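Dreltamel Round Timer, Wall Model
Section 4: Mounting and First Set-Up

Read Section 2 (Electrical Safety) before starting. This section covers the wall model only. For the tripod model, go to Section 5.

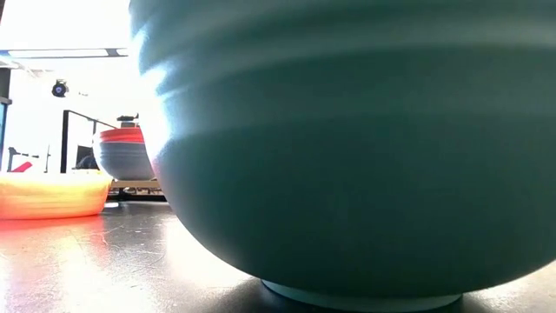 Reading time: 3 minutes

4.1 Choosing a position

Mount the timer where it can be read from the ring and from the bag area. The display is legible through an angle of 60 degrees to either side of center. Past that, the minutes digit remains readable but the round number does not.

Do not mount the timer directly above a heavy bag or a speed bag platform. Repeated shock through a shared beam will work the terminal screws loose and is not covered by the warranty.

4.2 Fitting the bracket

1. Switch off power to the outlet.
2. Hold the bracket against the wall with the arrow pointing up. Mark the four holes.
3. Drill the holes. Use the supplied anchors for brick or block. For drywall, screw into studs. If the studs do not line up with the bracket, fit a backing board first.
4. Tighten the two upper screws fully, then the two lower screws.
5. Hang the timer on the bracket and slide it left until the latch clicks.
6. Fit the locking screw on the underside.

Note: Units supplied before the Parsons bracket was introduced have three holes. The old bracket does not fit the current case.

CAUTION: The case must not be hung from the latch alone. Install the locking screw before anyone trains beneath the unit.

4.3 Connecting the bell and lamps

The bell and the lamp bar plug into the sockets marked B and L. The plugs are keyed. If a plug does not go in with light pressure, turn it over.

The lamps are green for work, amber for the warning and red for rest. Rated lamp life is 2,000 hours. Replace all three together (see Section 9).

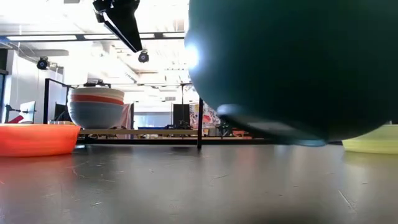
Dark teal bowl and orange bowl, gray tabletop.

4.4 Setting the rounds

1. Restore power. The display shows four dashes, then the software version.
2. Press and hold MODE until WORK flashes.
3. Set the round length with the up and down keys. Press MODE to accept.
4. Set the rest length. The factory setting is 60 seconds.
5. Set the warning. The factory setting is 10 seconds before the end of the round. To turn the warning off, set it to zero.
6. Set the number of rounds, or choose CONT for continuous running.
7. Press MODE twice to save. The display returns to READY.

If no key is pressed during set-up, the timer drops back to READY and changes are lost.

Up to six programs can be stored. To save to a different slot, press PROG before step 2 and select the slot number. Slot 1 loads when the unit is switched on.

Note: Round settings are for training use. For sanctioned bouts, follow the instructions of the official timekeeper and keep a hand-operated bell at ringside.

4.5 Testing

1. Select slot 1 and press START.
2. Check that the bell sounds once and the green lamp lights.
3. Let the round run to the warning. The amber lamp should light and the clapper should sound.
4. At the end of the round, check for the red lamp and the bell.
5. Press STOP, then RESET.

If the bell sounds but no lamp lights, check plug L. If the lamps work and the bell is silent, check the volume wheel on the right side of the case before checking plug B.

The round counter holds 1,000 rounds and then starts again from zero. This has no effect on the saved programs.

4.6 Pairing the remote

Hold PAIR on the timer until the decimal point blinks, then press any key on the remote. Only one remote can be paired at a time. Where two timers are installed in the same room, pair the first and switch it off before pairing the second.

Set-up procedure revised by Po-yen Liu, Hasden service office. Replacement brackets and lamp sets are stocked at Medunstead. Quote the serial number from the label on the back of the case.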